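Bavetgate Coat Week: The Gallery

September means one thing at our place, and that's coat week! Every fall we haul everything warm out of storage, try it on, air it, mend what needs mending, and decide what gets handed along to somebody else. It started years ago as one rushed evening in the hallway at Bavetgate (the old building, before we all moved up the hill) and it has grown into a thing with snacks and a playlist and far too many opinions about zippers. This year we went through 146 pieces between the five of us, counting scarves. I love it more every time.

I wrote something for each part of the week, so scroll along, and if you want to know how we did any of it there's a bit at the end.

The pull-out

Everything comes down from the top closets first. Yolotzin packs hers in old pillowcases with a strip of masking tape on the outside, and she found her good wool one in under a minute. I pack mine in whatever is nearest and spent half the morning looking for a hood. Next year I'm doing pillowcases. I said that last year too.

Trying on

My favorite part! Rizal has a parka from his Londavcombe days that weighs as much as a small dog, and he still wears it with total joy. Định tried it and disappeared up to the eyebrows. We have a house rule that you have to sit down, reach up and tie a shoe in a coat before you're allowed to keep it, and three coats failed on the shoe.

Pockets

Check every pocket, then check them again. The haul this time was bus tickets, a library card, two single gloves (both left), a recipe for plum cake in handwriting none of us recognized, and $25 in a folded envelope that Nosipho swears is hers. The plum cake was excellent, by the way. Half the sugar is plenty.

Mending corner

Đạt took over the kitchen table with the button jar and the good lamp and just kept going. He does a little thread shank under each button so it stands up off the cloth, and once you've buttoned a heavy coat with a proper shank you can't go back. We used up the last of the Pendard thread, the waxed kind, so if anyone knows where it's still sold please write to me.

Linings

Torn linings used to send a coat straight to the giveaway pile, and I'm so glad we've stopped doing that. Most of the time it's only the armhole seam that has gone, and a ladder stitch closes it in ten minutes or so. Nosipho did four in one sitting while telling us the whole plot of a detective show. For the worse ones she cuts a patch from an old slip and doesn't even try to match the color.

Laid out on the bed

A bed is the best sorting table there is. You can spread a jacket out flat, follow the seams with your fingers, and see how the whole thing hangs together. Black ones especially need the light. I put this one down on the white fleece blanket with the pillows shoved up out of the way, and suddenly every pucker in the stitching showed up beautifully.

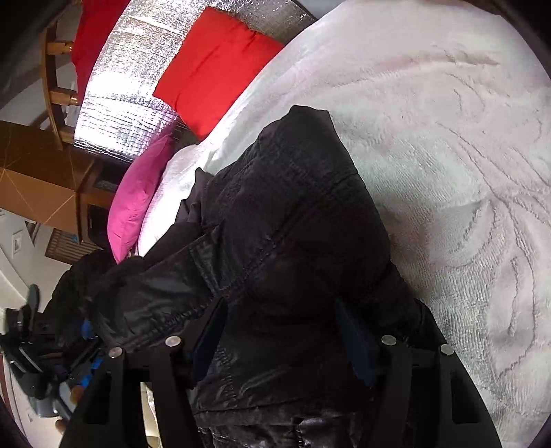 I go over the sleeves first, then the long seams, then the hem, and I keep a few safety pins in my mouth (don't do this) to mark anything I want Đạt to look at. Shiny fabric gets pinned inside the seam allowance only, never through the face, or the holes stay forever. It's slow going and I could do it all day with the radio on.

Sầm's turn

Sầm is the little shop on the corner that takes our giveaway bags, and they were as lovely as ever. They hang everything by size the same afternoon, so you can walk past on your way home and see your old raincoat in the window looking better than it ever did on you. Yolotzin nearly bought her own cardigan back.

How we do it

One room per step, clear hangers, a damp cloth for collars, and open windows if the weather behaves. Empty the pockets before anything goes near water. Feed people early. If you try a coat week of your own, send pictures, I'd love to see them!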